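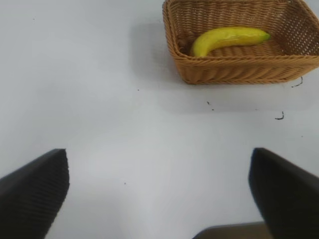 White desktop, gray-blue cast under overhead light

Forum: Finishing and Surfaces > Work tables

tamsin_r
Posted Dec 26, 2018

I have a flat white work surface that reads gray-blue under the ceiling panels and close to neutral under an old halogen desk lamp. The top was sold to me as "pure white" by Semari. I use it for sorting paper samples, so the cast matters. Two questions. Is the cast in the coating or in the light? And if I recoat, which sheen should I ask for?

Panels are marked 5000 K. No CRI figure on the label. One window, north side, blind usually down.

plank9
Light, most likely. 5000 K next to a halogen at 2800 or so will always look blue. Your eye adapts to whichever source fills the room and judges the other one against it. Turn the halogen off, wait a few minutes, look again.

ofw_dell
Partly agree with plank9. But "pure white" in the trade covers a wide spread. Many white coatings carry a little blue or violet toner to offset the yellow of the binder. With a warm lamp you don't see it. With a cool panel you do. So it can be both.

Check it against something known. A sheet of uncoated paper is no good, most office paper has brightener in it and will look bluer than the table. Use a piece of PTFE tape, several layers thick, or a photographer's white card.

tamsin_r
Did the tape test, eight layers folded on a glass slide. Under the panels the table is slightly darker than the tape and a bit bluer. Under halogen the difference in hue is gone and only the darkness remains.

ofw_dell
Then there is some toner in the coating, or the two whites are just made from different pigments and you're seeing metamerism. Can't separate those by eye. You need a spectro reading. Even a rented one will do.

hjia
I work in a print shop and we went through this with our viewing table. My sister Rongrong Jia did the measuring. Our top came out at b* of minus 2, which is plainly visible beside a neutral card. We did not recoat. We laid a neutral gray mat over the part where color gets judged and left the rest alone. Any white top is the wrong background for judging paper anyway. It pulls your exposure (I mean your eye's) up and makes every sample look dirty.

plank9
Gray mat is overkill for sorting paper. He/she isn't proofing.

hjia
Sorting by shade is the same task. If two off-whites have to go in different piles, the surround matters more than the lamp does.

plank9
The surround matters. More than the lamp, no. Put a poor LED over your gray mat and tell me how the piles look. Brightened stock and unbrightened stock can swap places depending on how much violet the source puts out, and no mat fixes that.

ofw_dell
Both of you are right for different papers. Moving on to sheen, which was the second question.

Go matte, under 5 gloss units at 60 degrees if the finisher can hold it. Satin tops are commonly near 33 and you will get a soft patch of glare under each panel. The drawback is that very low sheen burnishes. Slide a box over it for a year and you get shiny tracks that can't be polished out.

tamsin_r
How do I clean matte without burnishing it? The Wamodix leaflet that came with the legs says melamine sponge.

ofw_dell
Not a melamine sponge. It's an abrasive. Damp microfiber, drop of dish soap, light pressure, then a clean damp cloth. Ink marks, isopropyl on a swab, tested on the underside first.

quiling_h
Huiling Qiu here, I used to spray tops for a living. Two things missing from this thread. First, if the coating is a catalyzed lacquer, get the finisher to scuff the whole top and not only the worn part, or the edge of the new coat will telegraph. Second, a recoat over an unknown white should start with a test on the back. I have had one wrinkle on me in May after it passed a thumbnail test the day before.

Price for a single top is mostly masking and setup. Expect to pay 100 minimum anywhere, even for a small one.

tamsin_r
That settles the recoat, I'll leave it. Ordering a gray mat and swapping one panel for a high-CRI tube. Will post the spectro numbers if I can rent a unit.

plank9
Swap all the panels or none. Mixed sources on one table is worse than what you have now.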